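# Willadum Swap Shelf: Your Questions, Answered

Welcome! The Willadum Swap Shelf is a neighborhood book exchange with 618 books in circulation at last count, and a lot of very happy readers. These are the things people ask us most. Last updated Wednesday, July 16, 2025.

## Do I have to bring a book to take one?

Nope! Take one today and bring one back whenever you finish something you'd like to pass on. If you never do, that's fine too. The shelves have stayed full since the day we opened, and we'd much sooner see a book go home with someone than sit there looking tidy.

## Where are the shelves?

There are two. The big one is inside the Abella Laundromat, to the left of the change machine, and you can get to it any time the laundromat is open. The small one is on the porch at 54 Nultard Street, and it's stocked mostly with kids' books and comics (the step is a bit steep, so hold the rail).

## How long can I keep a book?

As long as you like. Some of our readers get through a thriller in a weekend and some take a whole winter over one family saga, and both are wonderful ways to read. 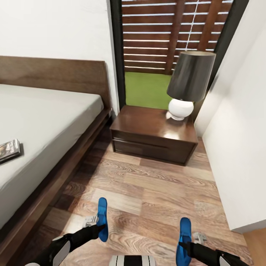
## I keep meaning to read more. Any tips?

Oh, we love this question! Start with something short and a little trashy, and drop it the minute you're bored – there is no prize for finishing. Leave your book where you'll run into it at the end of the day. Lying flat near the edge of the bed, like the one with the glossy dark cover, it's easy to reach for, and a magazine works just as well if a novel feels like too much. Give yourself 15 minutes before you pick up your phone. Some nights you'll get two pages in and fall asleep, and some nights you'll look up and it's past midnight.

## What kinds of books do you take?

Almost anything people read for fun: mysteries, romance, horror, science fiction, cookbooks, biographies, picture books. Large print goes fast, so please bring it if you have it! Books in Spanish and Tagalog are very welcome too.

## What don't you take?

Textbooks, encyclopedias, and anything with mold or a musty smell. One damp paperback can spoil the whole row. Missing covers are okay as long as all the pages are there.

## Horror is always gone when I get there. Help!

We know, we know. It's our most borrowed section by a mile, and the older paperbacks hardly touch the shelf. Stop by early on restock days or leave a note on the Plitwood board (the corkboard over the big shelf, named for the store it came from). Write down the author or title and how to reach you.
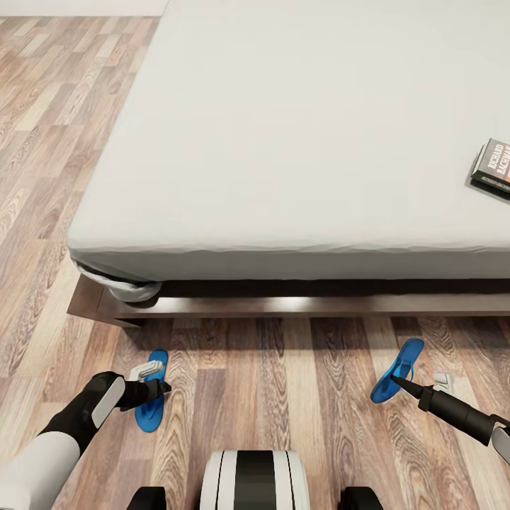
Notes stay up for a month, and you'd be amazed how often somebody has just the thing sitting at home. Reynaldo Enriquez got the last two volumes of a fantasy series that way after hunting for them for 11 years – he came in waving them over his head.

## Is there a book club?

There is! Milagros Barredo runs it at the Abella shelf in the evening, and everyone brings whatever they're reading. No assigned book, no homework. In November we do a ghost story night, with cocoa, and you're welcome to come just to listen.

## Can I write in the books?

Pencil, yes, and please do. We've had whole arguments carried on in the margins by readers who never met. Skip the highlighter, though, and don't give away the ending on page one.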